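Tablecloth keeps sliding on round table, plus where do the chopsticks live?

Posted in Dining & Small Kitchens
Saturday, January 21, 2023

marlow_kettle
OK so we finally got the round table set up in the tiled room and I love it, but the gray cloth will not lie flat. There's a light blue cover underneath to protect the top, and I think the two of them just skate on each other every time anyone leans in. I ironed it in August when we moved and I have not ironed it since (sorry Mom). The weave is nice and I don't want to give it up!

Second thing. I've been using a tall cup for the chopsticks and my sister says they should be in a drawer. We do not have a drawer.
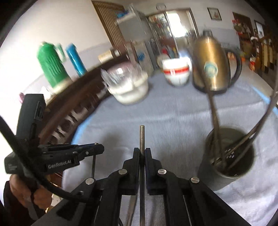

The cup, on the cloth with the crease I complain about

pinefold
Non-slip mesh between the layers. The cheap stuff for rugs, cut it 2 inches smaller than the tabletop all the way around. I did mine three years back and haven't touched it.

marlow_kettle
Does the mesh show through? This cloth isn't very thick.

pinefold
Mine doesn't, but I've got a heavy one from Skindholm. Yours I can't promise.

Krešimir Hodžić
I'd lose the bottom cover completely. Two slippery layers is one too many, and if the table is going to get scratched it's going to get scratched. It's a table.

tessa_w
Hard disagree!! My in-laws put a hot pot down on bare finish once and there's a white ring on it to this day. Keep the cover, just get the kind with a fuzzy back. Jevia has one for 499 (I'm in Sweden, so kronor) and it grips great.

marlow_kettle
Yeah the cover stays, we have a kettle living on that table full time. Bowls too, and I keep them stacked by the kettle so people can help themselves. The thermos and the water bottles go on the sideboard, which already has its own checked plastic cover. Would you move the bowls over there as well?
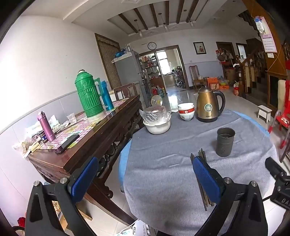

pinefold
I'd move the bowls, yes. Anything you don't pour into can go on a sideboard. Chopsticks I'd leave in a cup, tips up, so they dry out between meals.

tessa_w
Tips down for me, I don't want everybody's fingers brushing the part that goes in your mouth. But put a folded paper towel in the bottom and change it.

Krešimir Hodžić
Tips down they sit in a puddle. Get an Ullach stand with holes in it and you can both stop arguing. Also 7 people in my house and we have never once owned a tablecloth.

tessa_w
Krešimir we know

marlow_kettle
Lol. Ordering the mesh tonight, bowls are moving tomorrow. Still undecided on tips.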